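Learning from Demonstration, Handout 4: Collecting Examples
Course notes, Remedios Lumanlan

These notes go with the second lab block. Read them before you book a slot on the Crenshaw bench. 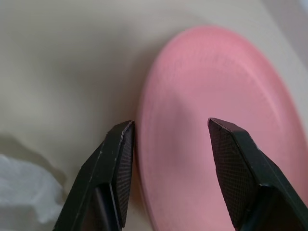 A policy trained by imitation can only copy what it has been shown. Most of the marks lost last June were lost in the recording, well before anyone opened the training script. Groups came back with plenty of episodes that all began from the same place, and the policy then failed as soon as a plate was moved a hand's width.

1. What counts as an episode

An episode runs from the moment you press record to the moment the arm is back at its rest pose. It holds the wrist view, the joint positions, the gripper opening and the task sentence. All four are saved against the same clock. If one stream drops out, the episode is no use for training and should be marked as bad in the log.

Keep the task sentence short and use the same wording throughout: "pick up the plate", "fold the cloth". Do not write "grab the dish" for one episode and "pick up the plate" for the next unless you have been asked to vary the language.

2. Setting the table

Change the starting position before every episode. Move the object, turn it, and swap which side the other items are on. Leave things on the table that the task does not need. A cloth lying near a plate is useful, as the policy has to learn which of the two the sentence is about.

Plates deserve extra care. A shallow plate has to be taken by the rim, with one finger outside the edge and the other over the inside. Come in slowly and stop before closing. The wrist view is at its most useful in those last few centimetres, and a rushed approach leaves very few frames of it. Check where the shadow of the gripper falls too. If every episode is recorded under the same lamp position, the policy may come to rely on the shadow.

3. Driving the arm

Use the Grusar hand controller. Practise for one session without recording. Then:

Move at an even speed.
Avoid long pauses. A policy that has seen many pauses will learn to pause.
If you miss the grasp, open, back off a little and try again in the same episode. Keep these -- they show the policy how to recover.
If you knock something off the table, stop and mark the episode as bad.

Two people per slot. One drives, the other resets the table and writes the log. Swap after 12 episodes, as drivers get careless when tired and it shows in the data.

4. Checking and handing in

Play back the wrist view the same day. Look for blocked views, missing frames and episodes where the sentence does not match what was done. Upload to the Buroma server under your group name, log included.

The class set should reach 2,000 good episodes by the end of the block. Bad ones stay on the server with their label and do not count towards the total. Do not delete them -- we use them in the session on filtering.

Before next time

Read the chapter on covariate shift. Pick one object from the lab box and write half a page on which starting positions you would record first, and which you would hold back for testing.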